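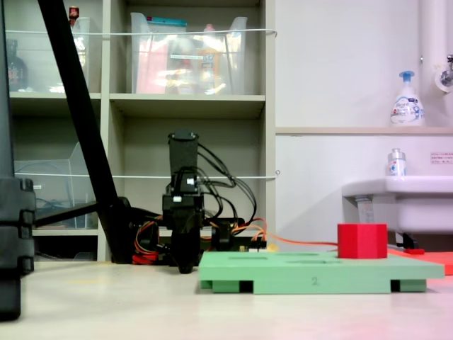 The arm in our shape-sorting cell needs a little care every week, and I love doing it, so I keep this page for everybody who shares the Orneo arm at Villville. Most questions that reach me are about cables, the board or the gripper. Cables first! The bundle that loops out from the side of the gripper needs room to swing, and it gets grumpy if you tie it down tight. Leave the loop wide, move the wrist by hand with the power off, and watch that nothing pulls. Boards have a number on the front edge (the one with the red block sitting on it is a 2), so write that number in the log along with your settings.

How often do I need to re-zero the joints?
After every 165 runs, or any time somebody has bumped the stand. It takes 7 minutes once you've done it a couple of times – the first try is slower and that's fine.

Can I move the board to a different spot?
Sure, and please do, it's a great way to learn the setup. Keep it flat and load the matching position file afterward. The old positions don't follow the board, and the arm will happily press a block into bare table if you let it.

Which way should the board face?
My layout has the octagon farthest from the arm, the circle and the cross side by side, and the square nearest. If you turn the board, re-teach all four openings. Teaching just one and hoping for the rest has cost me whole afternoons.

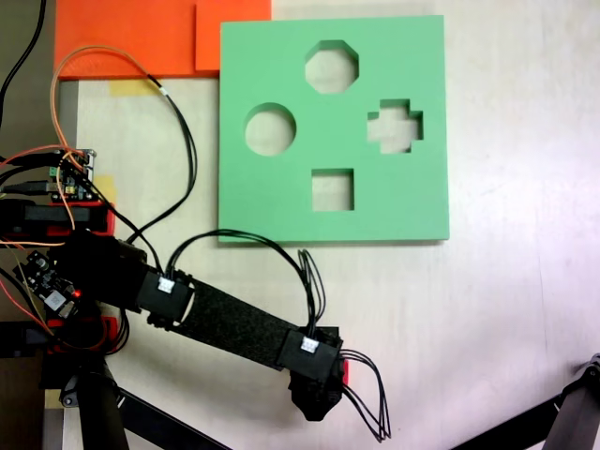
Halima Akpan wrote in to say that she re-teaches the square first, at slow speed, and saves the octagon for last. I tried her order in September and I've stuck with it ever since.

The gripper closes but the block slips. What now?
Wipe the fingertips with a dry cloth, then check the finger screws. If it still slips, raise the grip setting one step at a time. Mine lives at 26.

A servo is buzzing. Is it dying?
Probably not! Power down, reseat the white connector on top and start again. If the buzz comes back in the same pose, the joint is likely holding too much weight, so check for a snagged cable. Spare servos are in the Ogundipe drawer.

Where do I get the position files?
In the Waltness folder, sorted by board number. File 446 is the safe one to start from.

Last updated 27 November 2025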